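Listening to the slope at Lill

The hillside above Lill has been moving for longer than anyone has been keeping records of it. Old field walls on the upper part bend downhill, and the lane to the top farms has been patched so often that the surface is now mostly patch. What has changed is that the movement is being measured all year round. On 3 April 2018 we spoke to the engineering geologist who runs the monitoring from an office in Bamgate, as part of a project called Flunura.

She began by correcting a word. People in the village tend to say that the hill is collapsing. "It's creeping," she said. "A collapse is fast and it's over. Most of this slope goes downhill by less than the width of a pencil in a month, and in a dry summer it may not go at all. We call it a slow landslide. It's a landslide all the same, and I'd never tell anyone it was harmless."

The ground is a thick sheet of stony clay left behind by ice, lying on shale. Where the top of the shale has weathered it has turned soft and slippery, and that is the layer on which the clay is sliding. The team found it by drilling. There are four boreholes on the slope, the deepest of them going down 40 metres, well into sound rock.

"You need to get the bottom of the hole into something that isn't moving," she said. "If the whole tube is riding along with the landslide you've got nothing to compare it with. The old hole from years ago had that trouble. The readings looked lovely and stable and the wall next to it was falling over."

Each borehole is lined with a grooved plastic tube. A probe is lowered down the grooves and measures how far the tube leans at each step. Repeat the survey some weeks later and any bend shows where the ground has sheared. At Lill the bend is sharp, over a short length of tube, which told the team that the clay above is moving more or less as one block.

Two of the holes are used for water pressure. For her those are the ones that matter most. Rain soaks down through cracks in the clay and collects above the shale, and as the pressure rises the block is partly lifted off the surface it rests on. Friction drops and the slope speeds up.

"I look at the pressure before I look at anything else in the morning," she said. "The movement is the result. If I see the pressure climbing I know more or less what the movement is going to do, and I've got a bit of time to tell people."

How much time depends on the season. In autumn the clay is dry and cracked, and heavy rain gets down quickly. By late winter the cracks have closed up and the same rain mostly runs off the top, though by then the pressure is already high and takes very little pushing. Snow is awkward. It sits there doing nothing to the instruments and then goes in all at once if there is a quick thaw.

We asked about this winter. She said it had been a fairly busy one, with two spells in which the slope moved faster than its usual rate. The lane was shut during the second of them while the county checked the culvert at the bend. The culvert had cracked along the top and was letting water into the ground below the road.

"That was useful to find, in its way," she said. "A leaking culvert is something you can fix. You can't do anything about the shale."

Drainage is the main remedy being considered. The proposal is for a set of long, gently rising drains bored in from the foot of the slope to let water out from above the shale. A trial drain went in last June and has run ever since, slowing to a dribble by the end of summer. The nearest pressure gauge has stayed lower than before. She was careful about how much to read into that.

"It's one drain and one winter. The rain fell differently from the winter before, so I can't put the two side by side and say there's your answer. I'd like another year of it. The parish would like the drains in tomorrow, and I understand that, they live there."

There is also the question of where the water would go. The beck below Lill is small and already floods the yards by the chapel. Carrying the outflow round to the Duldale side would need a pipe across land in several ownerships, and the talks over that have taken longer than the drilling did.

Not everything on the slope is electronic. The team has put plain steel pins either side of the main cracks, and the distance between them is read with a tape. Farmers on the upper ground have offered to do some of the readings. She was glad of it, because the pins have turned up movement in places with no instruments at all. Sheep rub against them, so a few have had to be reset in concrete.

She would also like to hear about small things. Doors that start to stick, a gate that no longer meets its post, a new wet patch in a field that was always dry. Reports of that kind can be left at the post office in Lill or sent to the Bamgate office. A date and a rough position are enough.

"People apologise for bothering us with it," she said. "Somebody rang about a trough that had started spilling at one end. The trough had tilted, and the field it stood in was outside the line we'd drawn on the map. We've moved the line since."

The map has caused some upset. Several houses on the east side of the village lie inside the outer boundary, and their owners have been asked about it by insurers. She said the boundary marks the area being watched and was never meant as a forecast for any one building. A version with separate zones is being prepared, and it will go to households before it is put on the noticeboard.

Asked whether the slope could ever let go quickly, she took a while to answer. Slides of this type in similar clay usually carry on at their slow pace, she said, with faster spells in wet years. The steep part above the beck is different, and small falls of earth come off it most winters. The footpath there is closed and she does not expect to see it reopened on its present line.

"Walk round by the lane," she said. "When it's open." 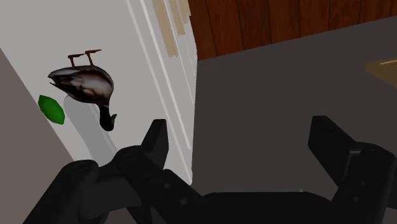
Issue 40, p. 4

The next issue will carry the revised slope map and a report on the Duldale pipe route.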